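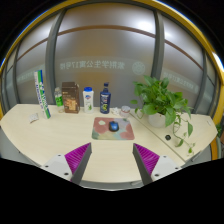
Gilmar Conceição
March 15, 2023

I've worked from home for four years now and people keep asking how I keep the heating bill down. A few notes from this winter. Thread.

The boiler used to come on at six and stay on till I finished. Now it does an hour first thing and an hour at teatime. I warm the room I sit in and leave the rest.

3616 kWh of gas from September to the end of February. Same months the year before were well above that, but it was a colder winter and my brother was staying, so don't read too much into it.

Draughts first. The letterbox was the worst one. A brush cover took ten minutes to fit and the hall is a different place. Then the gap under the back door, then the loft hatch.

I tried two kinds of foam strip on the windows. The cheap one peeled off within weeks. The Lullard one is still up. Clean the frame with white spirit and let it dry before you stick anything to it.

Radiators: I bled them all and turned down the ones in the spare room and the landing. Turned down, not off. I had mould behind a wardrobe the year I switched one off completely.

My desk was under the window. I moved it to the inside wall and stopped needing a blanket by mid-afternoon. It cost nothing and I should have done it years ago.

Cold hands are the thing I haven't solved. Fingerless gloves are fine for typing and useless for the mouse. I get up and wash the dishes in hot water, which at least gets the dishes done.

Flow temperature on a combi: mine was set to 75. I dropped it to 60 and the rooms take longer to warm up, but they do get there. Check your manual, and leave the hot water cylinder alone if you have one.

Gervásio Prado asked about thick curtains. Yes, if they stop above the radiator. Mine hung over it and I was heating the glass. I took them up with iron-on tape.

Still to do: lagging on the pipes under the kitchen floor, and the bathroom fan, which lets in over half the wind in the street by the feel of it. Will add to this when I've done the pipes.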